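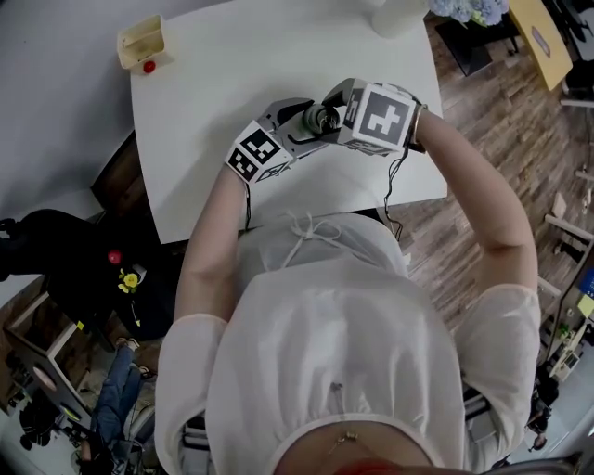

Hand-held gripper with the marker housings on, over the white table.

Projects / Holleston shared workshop / Droser / README

Mar 5, 2020 by Petro Pylypenko
5 comments · 33 shares

# Droser

Hand-held gripper plus the scripts that turn a recording into a path an arm can follow. Work in progress, expect rough edges. Arm side is Nikola Kovačević's, ask him not me.

## What's in here

- `parts/` print files for both housings
- `markers/` sheets to print, matt paper only, glossy gets glare and the tracker drops out
- `track/` finds the markers, writes poses to csv
- `runs/` 39 recordings so far, all pick up and put down, small balls and open boxes mostly

## Building one

Print housings flat side down. Glue markers on BEFORE screwing the two halves together, I did it the other way round and had to peel the lot off. Left and right sheets are different, don't swop them. Cables go out the bottom, leave enough slack to reach the table edge and back.

## Recording

Camera runs at 30 frames a second. Both hands on the housings, fingers off the marker faces. Start with the gripper open and hold still till the light goes green. Go slower than feels natural.

Dangly sleeves and long ties are fine so long as they don't cross a marker. If one does the csv gets a gap, `track/fill.py` patches short ones, anything longer bin the run.

## Known problems

- left housing reads a few mm too high, not sure why
- fill.py falls over on a empty file
- no proper calibration untill the new bracket from Fendosell turns up, may be May

## Licence

Use it how you like, put our names on it.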